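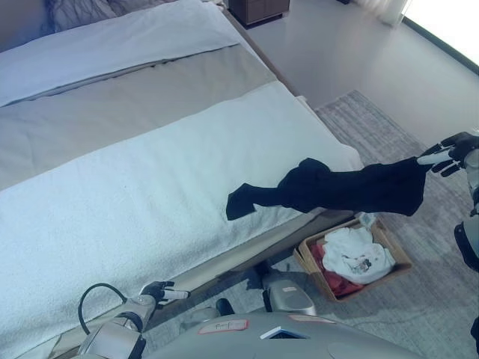 We're looking for people in and near Zadbridge to keep a bedtime diary for three weeks, starting in February. The Grenden Sleep Diary is a local history project with a simple wish behind it: we'd love to know how ordinary people go to bed. What time, under what, with the window open or shut, with the radio on, with the dog, after a row, before an early shift.

Archives are full of weddings and wars, and there's hardly anything in ours about a plain night in. The best thing we hold is a notebook kept by a railway signalman who wrote down every night what he'd had for supper and how well he slept on it (cheese comes out of it better than you'd expect!). We want a lot more like that.

## What you'd be doing

Each morning you fill in one page. There are eight short questions, mostly the same every day, and a blank half page for anything else that's on your mind – dreams, noises, the neighbour's security light. You can write by hand or type.
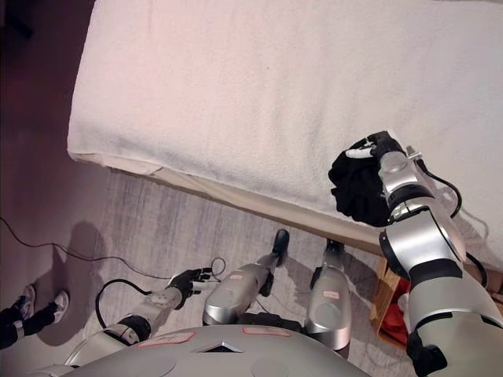
If you miss a morning, leave the page empty and carry on with the next one. Please don't go back and fill it in from memory. Gaps are fine and we're used to them.

At the end we'll invite you to write a longer piece, up to 2,000 words, about the beds you've slept in over your life. Bunk beds, hospital beds, the sofa at your nan's. This part is optional, but last year's were a joy to read and we hope you'll have a go.

## Who can take part

- Anyone aged 18 or over
- Shift workers, new parents and bad sleepers very much included
- People who share a bed, and people who don't
- Couples and housemates are welcome, with a separate diary each

You don't need good spelling or neat handwriting. We can take diaries in Welsh, Polish and Urdu as well as English, and if writing is hard for you, Yvette MacDonald can arrange for you to record yours by voice. 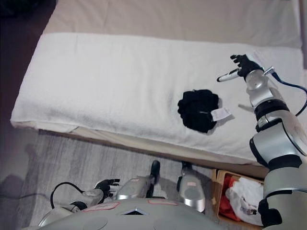
*White towel over the bed, and a bit of black fabric with its paper tag.*

## Your privacy

Diaries go into the archive under a first name or a made-up one, whichever you prefer. You can ask for pages to be taken out at any time before we catalogue them in the summer.

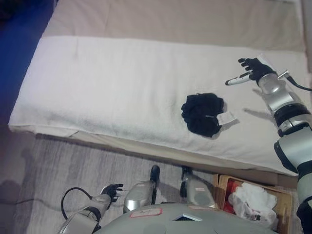
**Will I be paid?**

There's no fee, but we send every diarist a printed copy of the finished collection and cover your postage.

## How to join

Come to the open evening in the Clilletti Room at Zadbridge Library, 8 pm, or leave your name at the front desk for Florence McIntyre and she'll post you a diary. Tell her if you'd like large print.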